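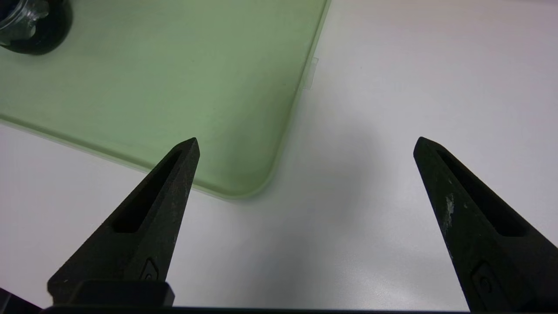
Tellow worktop tray, large, pale green: eight months on

Posted Jan 16, 2024

I bought this tray in May, during one of those weeks when you decide that the reason your life is in disorder is that it lacks a tray. The table in question is white, slightly glossy, and shows everything. Coffee rings, pencil, the ghost of a felt tip that went through the paper. Something flat to work on seemed a modest request.

Tellow sell it as a tray. My household calls it the board. The rim is so shallow that both sides have a case, and we have stopped discussing it.

What you get

One piece of translucent plastic in a green somewhere between mint toothpaste and a hospital curtain. Rounded corners. No handles, no feet, no compartments, no app. It came in a cardboard sleeve with a leaflet in six languages, all of which told me not to put it in the oven. The large one cost me 30 pounds from Asard, who had it in stock when Tellow's own site did not, and who packed it in enough brown paper to wrap a pony.

Thirty pounds is a lot for something you could mistake for the lid of something else. I said so at the till, or would have done if there had been a till.

Living with it

The corners are the best thing about it. My previous tray, a Pirzada, had square ones, and I have a small mark on my hip to remember it by. You can brush past the Tellow all day. You can also wipe right round it in a single go without the cloth snagging, and the crumbs don't have anywhere to hide.

It lies flat. I mention this because the Pirzada didn't after its first winter, and rocked every time you leaned on it to write. Eight months in, the Tellow sits on the table as it did on the first evening, and I have not been kind to it. It has had a hot mug on it (no mark), a hotter pan (a very faint mark, and my own fault, see leaflet), and a good deal of glue, which peels off in a satisfying skin if you leave it overnight.

The colour has grown on me. On a dark table I suspect it would look like pond. On white it goes soft and pale and you forget it's there, until you put your tea half on and half off the rim and are reminded.

Now for the complaints. It slides. Plastic on a glossy top was never going to grip, and for the first month I chased it about with my elbows. Tellow will sell you a set of stick-on pads for this. I used a damp cloth underneath, folded once, which cost nothing and works nearly as well, although you do then have a damp cloth on your table for ever.

It scratches too. The surface is fine for paper, clay, sorting screws, rolling out a small amount of pastry and so on, but a craft knife leaves a line you will be looking at for years. The leaflet calls it "suitable for light cutting". I would like to know what they were cutting. Butter, possibly.

And it weighs nothing, so if you carry it loaded with anything round you should plan your route. I carried a tray of beads across the kitchen in June and was finding them in November.

The small one

There is a smaller size. I had one on loan for a week and couldn't find a use for it that a plate didn't already cover.

Compared with the others

The Tuvatwood board is the one people will tell you to buy. It is handsome, it is heavy, it stays where you put it, and it wants oiling, like a cricket bat. I know my limits. The Pirzada is cheaper than the Tellow and feels it. When I last looked, the large Tellow had 294 reviews on Asard's site, most of them cheerful, plus one from a man who had expected it to be blue and wrote four paragraphs.

Cleaning

Warm water, a bit of washing-up liquid, stand it on its edge to dry. It will go in the dishwasher if your dishwasher is larger than mine. Don't use the scratchy side of the sponge. I did, once, and there is now a cloudy patch that I keep the stapler on.

Would I buy it again?

Yes, with a sigh, and in a sale. Four out of five. I've taken a point off for the sliding and was going to take off another for the price, but then I rinsed the glue off it again and felt generous.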